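3.2 Vom Indiz zur Behauptung: Verlobungsgerüchte in der Unterhaltungspresse

Die im vorangehenden Abschnitt beschriebene Stichprobe umfasst 1000 Beiträge aus deutschsprachigen Unterhaltungsportalen, die den Beziehungsstatus prominenter Personen behandeln. Für die Feinanalyse wurden jene 53 Beiträge ausgewählt, in denen eine Verlobung vermutet, zum Zeitpunkt der Veröffentlichung jedoch von keiner der beteiligten Personen bestätigt worden war. Die Kodierung folgte dem von Pichler und Schnyder entwickelten Schema, das zwischen Indiz, Deutung und Behauptung unterscheidet. 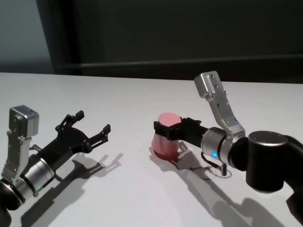
Als Indiz gilt jede im Text genannte Beobachtung, auf die sich die Vermutung stützt. Am häufigsten werden Schmuckstücke angeführt, gefolgt von gemeinsamen Reisen und Äußerungen in sozialen Netzwerken. Die Deutung wird überwiegend Dritten zugeschrieben, etwa »Fans« oder einem nicht näher bezeichneten »Umfeld«. Kadlec spricht in diesem Zusammenhang von geliehener Gewissheit: Die Redaktion gibt eine Lesart wieder, ohne für sie einzustehen.

Auffällig ist das Verhältnis von Überschrift und Fließtext. In elf der untersuchten Beiträge steht die Überschrift im Indikativ, während der Text durchgehend Konjunktiv oder Modalverben verwendet. Die Frageform nimmt eine Zwischenstellung ein. Sie erlaubt es, den Namen beider Personen und das Wort »Verlobung« in einer Zeile zu verbinden, und lässt den Wahrheitsgehalt offen.
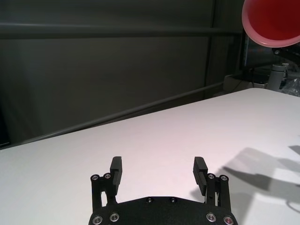
Abbildung 4: Zweiarmiger Aufbau mit Becher über weißer Tischfläche (oben) und geöffneter Parallelgreifer (unten).

Veloso und Ruchti haben eingewandt, dass eine rein sprachliche Kodierung die Abfolge der Berichterstattung vernachlässige. Dem wurde durch eine Nacherhebung im März Rechnung getragen. Zu zehn der ausgewählten Beiträge lagen Folgemeldungen desselben Portals vor; diese verweisen in der Regel auf den eigenen früheren Text und behandeln die dort geäußerte Vermutung als bekannten Sachstand. Ein Dementi wird in den Folgemeldungen meist erst im letzten Absatz erwähnt. Inwieweit sich dieser Befund auf gedruckte Wochenzeitschriften übertragen lässt, bleibt zu prüfen, zumal dort längere Vorlaufzeiten gelten und Korrekturen einer anderen redaktionellen Praxis unterliegen.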